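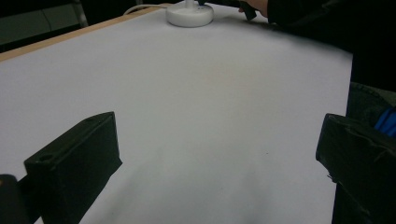 Figure 5.1 A white tabletop with a light wooden edge.

Chapter 5
Finding and Keeping the Right People

By Nanna Steinarsdóttir
Aug 23, 2025
8 min read

When a company grows, the first thing that becomes difficult is usually hiring. The owner knew the first workers personally, or knew somebody who knew them. Then the orders increase, a second building is rented, and suddenly the company must choose between strangers. In this chapter we study how such a choice can be made in an orderly way, and what must happen in the months after it is made.

We will follow one company through the whole chapter. Doretti makes fittings for kitchens and bathrooms and has 144 employees at two sites. Its managing director, Asger Holst, started the business with his cousin and for many years he did all the interviews himself. He asked every candidate different questions and wrote almost nothing down. Some of the people he chose in this way are still with the company and are very good at their work. But when Doretti needed 13 new people for its warehouse and its sales office in the same year, the method could not be used any longer. Two department heads had to interview as well, and they did not agree on what they were looking for.

The personnel manager, Raíssa Brito, was asked to bring order to this. She did not begin with an advertisement. She began with the job itself, and spent most of January sitting beside the people who already did it. From her notes she wrote a job description of one page for each position. We will return to these pages in section 5.2, where you will compare the first version and the last version of one of them.

Some words must be clear before we continue. By recruitment we mean everything which is done to make suitable persons apply for a position. By selection we mean the choice between those who have applied. In daily speech the two are often mixed, and in small companies the same person does both on the same afternoon. In this book they are kept apart, for they can fail in different ways. A company may have excellent applicants and choose badly among them. It may also choose with great care from a group in which no one is suitable.

A third word is induction, the period in which the new employee learns the work and the habits of the workplace. Many textbooks place it in a later chapter together with training. I have put it here. At Doretti, three of the new employees left before their trial period was over, and in the talks which were held with them they spoke mostly about their first two weeks.

Section 5.1 deals with planning the need for staff. Section 5.3 is about the interview and is the longest, so you may wish to divide it over two lessons. The section on outside recruiters, 5.4, can be read separately. It uses a contract between Doretti and the agency Vullell, with a fee of 3,000 euros for each position filled.

Before you read further, think of a job you have had, paid or unpaid. Write down how you heard of it, who decided that you should have it, and what you were told on the first day. Keep the paper, you will need it for the exercise at the end of section 5.5.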